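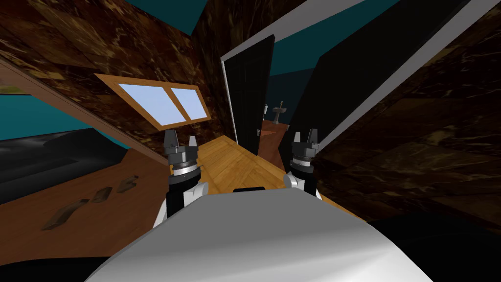 3 min read

Last updated: May

The cup weighed 110 grams and it did not exist, and I loved it.

I should say that nothing in the Dandport house exists. We built it inside Lesuvov, the simulator, over one very long winter, and I had a hand in the bathroom (the sink is mine, I'm proud of the sink). The robot was called Demirtaş. Every night it went off through the black door to fetch a cup and bring it back, hundreds of times over, while we all slept. In the morning I'd come in with a bacon roll and read the numbers like other people read the football.

That morning the numbers were gorgeous. Every fetch from run 400 onwards had passed! No drops, no fumbles, no long pauses in the doorway. I rang down to the workshop before I'd even sat down and said we were ready for the real arms, bring out the real arms, and they laughed and said they'd have them bolted up by two.

Then I went back for a second look, purely for the pleasure of it. I picked run 641 because it was the last one of the night, and asked for the view from the wrist at the moment the log said "cup held, grip good, carrying". 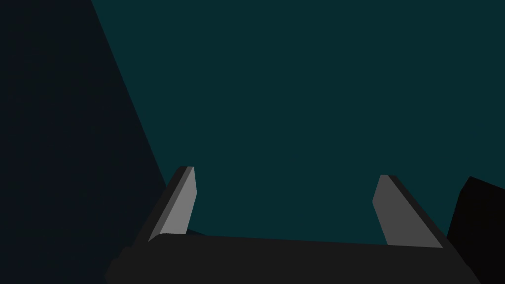

A grip check is a simple thing, or ours was. It asked the hand how much weight it felt, and if the answer was more than 35 grams it ticked the box and let the robot move on. I had written that line myself and had never once worried about it. But there were the two grey fingers, standing well apart, with nothing but teal between them, and underneath in the log was my cheerful little tick. I scrolled forward. Tick. I scrolled back, all the way to 400. Tick, tick, tick. The hand was telling us it felt 110 grams in every single run, to the gram, and a hand that really picks things up never gives you the same number twice.

I put the roll down.

It took me until eleven to find it, and I have to admit it was a beautiful fault. At run 400 the simulator had restarted itself. When it came back, the hand had no fresh reading to give, so it gave the last one it had, and then it gave it again, for ever. Demirtaş had spent the rest of the night carrying the memory of a cup. It went to the spot, decided it already had the thing, and came home to a perfect score.

And the worst part, the part that made me go cold, was the stop. The same reading fed the safety stop. If the hand pressed too hard on anything, a table or a door or somebody's arm, the number was meant to jump and everything was meant to freeze. A number that can't change can't jump.

It was twenty past eleven. The real arms were going up at two. I ran down both flights, which I don't recommend in clogs, and shouted "Leave the power off!" at a room full of people eating crisps.

We spent the afternoon trying to break it on purpose, and it was the best afternoon I'd had in that job. We froze the reading at the start of a fetch, in the middle, at the very end. We sent Demirtaş off with both hands open and told it that it was holding things. It believed us every time. By four we had a new rule: a reading had to carry the time it was taken, and if it went stale the arms stopped where they were, wherever they were. 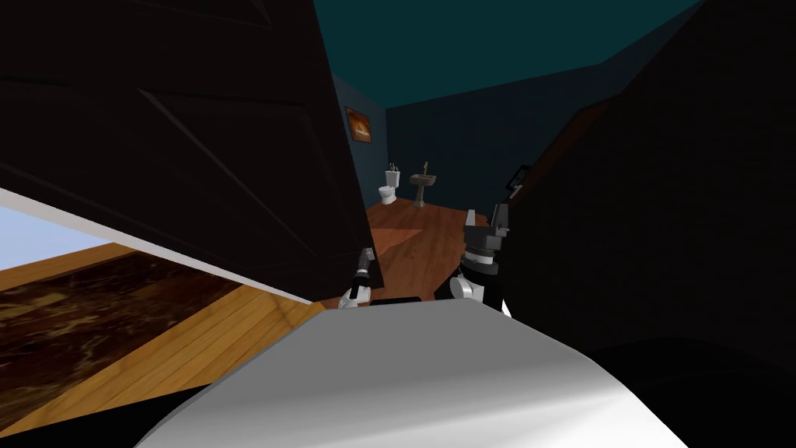

Murkton wanted to know what would happen if the clock froze as well. A fresh time on an old number, Murkton said over the speaker, would look every bit as healthy as the old tick had, and had we tried it?

We hadn't. Someone said a word I won't put down. I dragged my chair back to the desk, thrilled and slightly sick, and stopped the clock, and sent the robot out for the cup.

It came back in under a minute with a pass.

"Right," I said. "Who wants tea?" And we unplugged the real arms at the wall and started again from the hand.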